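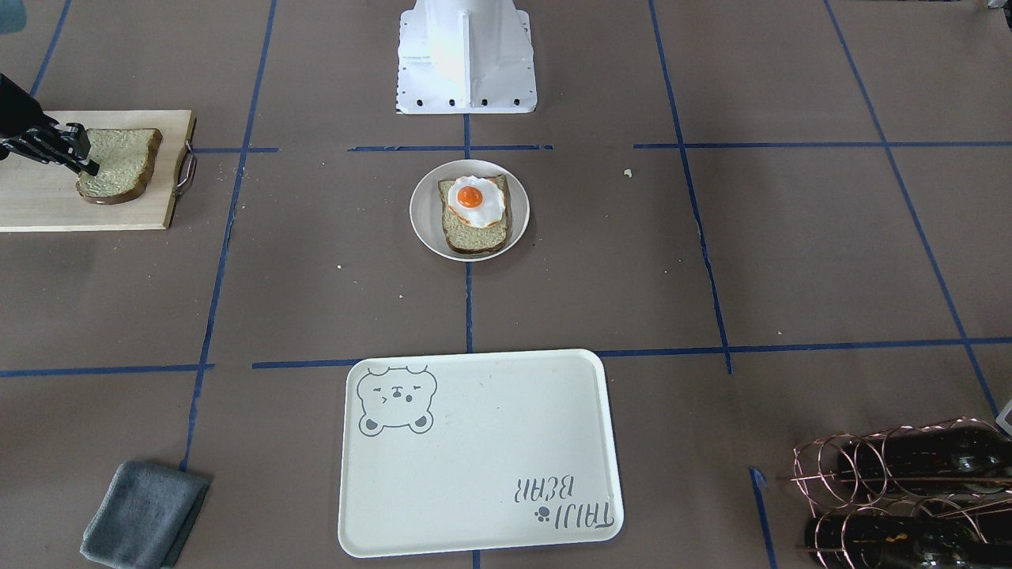 *Pinza derecha sobre la rebanada de la tabla, vista de la cámara fija.*

**Asunto:** Re: [manipulación] Pinzas para alimentos blandos: ¿Stallo o Ostermann?

Hola a todos:

Contesto debajo de cada punto. Perdón por el retraso, quería terminar la comparación antes de escribir. La captura que encabeza el mensaje es de la serie del pan.

> Tenemos que decidir antes de que acabe mayo qué pinza compramos para el
> segundo brazo. El presupuesto da para una Ostermann o para dos Stallo. En el
> archivo de Listside solo encuentro mensajes sobre piezas rígidas (cajas,
> tornillería, tubos) y lo nuestro es comida. ¿Alguien ha probado alguna de
> las dos con pan, huevo o cosas parecidas?

Sí, las dos. En la última ronda hicimos 320 intentos de agarre repartidos a partes iguales entre ambas, con el mismo brazo, la misma muñeca y el mismo controlador Stesten. Solo cambiamos la pinza y los parámetros de fuerza. La tarea es la que ya conocéis de otros mensajes: coger una rebanada de la tabla de cortar y llevarla al plato. En una variante el plato ya tiene otra rebanada con un huevo frito encima y la segunda hay que dejarla al lado sin tocar el huevo.

Resumen para quien no quiera leer el resto: para pan me quedo con la Stallo. Para botellas y objetos pesados, con la Ostermann.

> Me preocupa sobre todo la fuerza mínima. Con nuestra pinza actual, cualquier
> cosa blanda sale marcada o directamente rota.

La Ostermann tiene más fuerza de la que necesitamos y el problema está en la parte baja del rango. Por debajo de cierta consigna el control deja de ser progresivo: cierra, se para, y luego da un pequeño salto. Con una caja no se nota. Con una rebanada de miga abierta sí, queda la huella de los dedos y a veces se arranca la corteza. Se puede suavizar bajando la velocidad de cierre, pero entonces cada agarre tarda 4 segundos y para nosotros es demasiado.

La Stallo cierra de forma más regular a poca fuerza. Con las mordazas estriadas de serie también marca el pan, aunque menos. Probamos a forrarlas con silicona fina y no lo recomiendo: las migas se pegan y hay que limpiar cada poco. Volvimos a las mordazas sin forrar.

> ¿Cómo resolvéis el agarre de algo plano apoyado en una superficie? Nosotros
> chocamos con la mesa una de cada pocas veces.

Es el punto en el que más tiempo hemos perdido. Tres cosas que nos han servido:

- La tabla. Con la rebanada directamente sobre la mesa no hay margen para meter los dedos. Sobre la tabla de madera ganamos altura, y si se coloca el pan cerca del borde se puede entrar de lado.
- Contacto suave al bajar. En el Stesten se puede limitar la fuerza vertical y pasar a control de posición lateral una vez hay contacto. Apretamos un poco la rebanada hacia abajo, esperamos a que la lectura se estabilice y cerramos. Sin ese límite la pinza hunde el pan contra la madera.
- No fiarse del modelo de altura. Las rebanadas no son planas. En cuanto un lado queda levantado, la altura que da la cámara cenital no corresponde al punto de contacto real.

La tabla tiene un asa metálica en el extremo y al principio la pinza la enganchaba en el recorrido hacia el plato. Subimos el punto intermedio de la trayectoria y listo. Lo comento porque el planificador no la tenía en el modelo de colisión, y si usáis una tabla parecida os pasará lo mismo.

> Otra duda es la cámara. Tenemos una en la muñeca y otra fija, y no sé si
> merece la pena mantener las dos.

Nosotros mantenemos las dos. La de muñeca es buena hasta que los dedos se acercan a la pieza, y en ese momento las mordazas tapan justo lo que interesa. La fija da menos detalle en el pan pero permite ver el plato, la bandeja y el resto de la mesa durante todo el movimiento. Para revisar fallos después usamos casi siempre la fija.

Sobre la fija, dos avisos. El primero es el brillo: la yema y el cristal oscuro de las botellas devuelven reflejos, y el segmentador los confundía con bordes. Lo arreglamos con luz difusa y bajando la exposición. El segundo es el encuadre. El nuestro corta por la izquierda la tabla y por la derecha el botellero, y el brazo entra desde fuera del campo. Si podéis subir la cámara, subidla antes de calibrar, porque después da mucha pereza repetirlo todo.

> ¿Usáis marcadores en la mesa o solo la calibración de la cámara?

Papel marrón y cinta de carrocero azul formando una cuadrícula. No interviene en la calibración. Nos sirve para volver a colocar los objetos a mano entre series: el plato va en el centro, justo bajo la línea superior, y la bandeja blanca bajo la inferior. El paño gris y el botellero tienen también su zona. Las líneas no están perfectas, hay tramos cortados y alguna diagonal, y para esto da igual. El papel se cambia cuando se mancha. Eso sí, la cinta brillante no la uséis; la mate va mejor con la cámara.

La bandeja que tenemos lleva un dibujo de un oso en una esquina y letras en la otra. El detector de orientación se agarra a esos dibujos, así que los resultados con una bandeja lisa no tienen por qué ser iguales. Está pendiente de probar.

> Por último, ¿qué tal el cambio de una pinza a otra? Si es rápido, quizá
> compremos una de cada.

Mecánicamente es sencillo, las dos usan la misma brida con un adaptador. Lo pesado es el Stesten, que no guarda bien los perfiles: al cambiar de pinza conserva el centro de herramienta de la anterior hasta que se reinicia el controlador. Nos costó 2 colisiones con la mesa darnos cuenta. Desde entonces reiniciamos siempre y hacemos un movimiento de comprobación en vacío antes de acercarnos a nada.

Con el botellero el resultado se invierte. La Ostermann saca la botella tumbada sin resbalar, y la Stallo la pierde cuando empieza a girarla si la toma desde el cuello. Tomándola por el cuerpo aguanta, pero en nuestro botellero de alambre apenas hay hueco para entrar por ahí. Si en vuestra lista de tareas hay vidrio, tenedlo en cuenta. Si es solo comida, compraría las dos Stallo.

Lo que todavía no puedo contestar:

1. Desgaste. Llevamos poco tiempo con las dos.
2. Agarre directo del huevo. Hasta ahora solo hemos movido pan, el huevo se coloca a mano.
3. Limpieza a fondo. En ambas entran migas por la guía de los dedos y no he encontrado en los manuales cómo desmontarla.

El lunes subo al archivo de la lista los ficheros de parámetros y la tabla de intentos con el motivo de cada fallo. Si alguien tiene la Stallo con otras mordazas, me interesa saber cuáles y con qué fuerza de cierre trabaja.

Un saludo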